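Lighting for Small Spaces
Handout 3: Layers, and why your ceiling can't do everything

Okay, so last time we got as far as lumens and then I talked too long about my grandmother's kitchen, sorry. Picking up where we stopped.

When I started out I worked for a little shop called Plulitz, and my first solo job was a dentist's waiting room. I put in one big fixture, dead center, very bright. I was so proud of it! Everybody who sat under it looked seasick. Þórey Toft, who ran the shop, came by, sat down in one of the chairs, and asked me what the light was for. I said "seeing." She made me go home and write down what people do in a waiting room, and I've made every class do the same exercise ever since (yours is at the end).

The old three-way split still works fine. Ambient light is the general stuff that lets you cross a room without hitting your shin. Task light goes where hands and eyes are busy, so chopping, reading, sewing, shaving. Accent light is for things you want people to look at, like a painting or a nice rough wall. Most rooms I get called about have plenty of the first kind and hardly any of the other two.

Recessed lights and track get argued over a lot, usually by people who own one and wish they had the other. Recessed fixtures are tidy and stay where you put them, which is great until you move the sofa. Track you can re-aim and add heads to, and it's much kinder to renters and to people who change their minds (me). You're allowed to use both in one room.
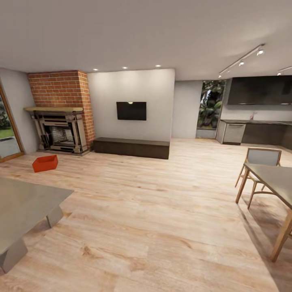 Fig. 2. Recessed lights near the back wall, track with spotlights on the right. Rendering.

Now, brick. Brick loves light that comes in at a steep angle from close by, because every bump throws a little shadow. Move the same lamp farther out and point it straight on and the texture goes flat. Try it at home with a flashlight, it takes a minute and you'll remember it longer than anything I say. Glossy paint is the opposite problem: a steep angle shows every dent and every roller mark, so back off.

A word on dimmers, since Adi Saragih asked after class. Yes, check that the dimmer and the bulb are meant for each other. If the bulb buzzes or flickers at the low end, try a different bulb first. It's cheaper than calling someone.

For next time, read the Fonseca chapter, pages 111 to 146. You can skim the part on wiring codes, we'll do that in June with the real tables.

Exercise: pick one room you use after dark. Write down what happens in it, hour by hour, from 5 p.m. until bed. Then mark which light is on for each thing. Bring it on paper please, my laptop and the projector are still not speaking.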